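Wellham Town Clock

From Kandeneck Local Encyclopedia

The Wellham town clock is a public striking clock in the market hall at Wellham, on the north bank of the Kan. It has two dials, one facing the square and one facing the river. Built by the Emel foundry, upriver at Kandeneck, and still wound by hand. Locals call it the Emel.

It is not the oldest clock in the valley (see Kandeneck Abbey clock) but it is the oldest one that still runs on its first set of wheels, apart from repairs listed below.
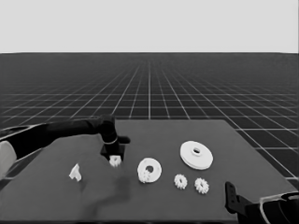 HISTORY

The town had no public clock before the market hall was built. Time was given by a handbell rung at the toll gate, and the toll keeper was paid extra for it. Complaints about the bell are frequent in the town books, mostly that it was late.

The clock was ordered from Emel at a price of 4000 crowns, paid in 3 parts. Last part was held back for two years because the strike ran ahead of the hands. The foundry sent a man down, he changed the count wheel, and the town paid.

River flooding reached the hall cellar several times. The movement sits on the upper floor and was never under water, but the weights were, and the old weight shaft had to be relined with brick. High water mark is cut in the door post.

The foundry closed and its drawings were split up. Some went to the Kandeneck town archive, where the Wellham order is filed as number 3204. Rest is lost, or at least not catalogued.

MOVEMENT

Flatbed frame, two trains, going and striking. Iron frame, brass wheels. The going train drives both dials through a long rod and a set of bevel gears. The river dial has always run slightly behind the square dial becuase of play in the rod. This is not considered a fault in Wellham.
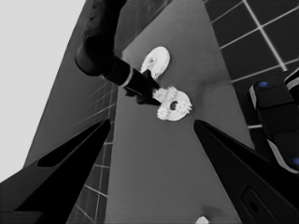 The strike is a plain hour strike, no quarters. It uses a count wheel, so it can get out of step with the hands if the clock is stopped and started carelessly. To correct it the winder trips the lever by hand until the bell and the dial agree. Usually done early in the day, people do notice.

The bell is older than the clock and came from a chapel across the Kan. It has a crack near the lip which was filed out, not welded. Tone is a bit flat.

Winding is twice a week. There are 22 steps from the upper floor to the winding platform, narrow, no rail on the left side. Visitors are let up in September only, during the fair.

REPAIRS

The escape wheel was replaced once and the pallets have been refaced more than once. Both dials were repainted black with gilt numbers, they had been white before, which older residents prefered. An electric winder was proposed and voted down.

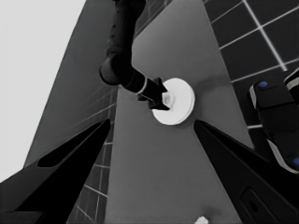
Simulated view: gripper fingers over a gray table.

SEE ALSO

Kandeneck Abbey clock
Emel foundry
Bridges of the Kan
Wellham fair

Page last changed Dec 31, 2025. This article needs more sources.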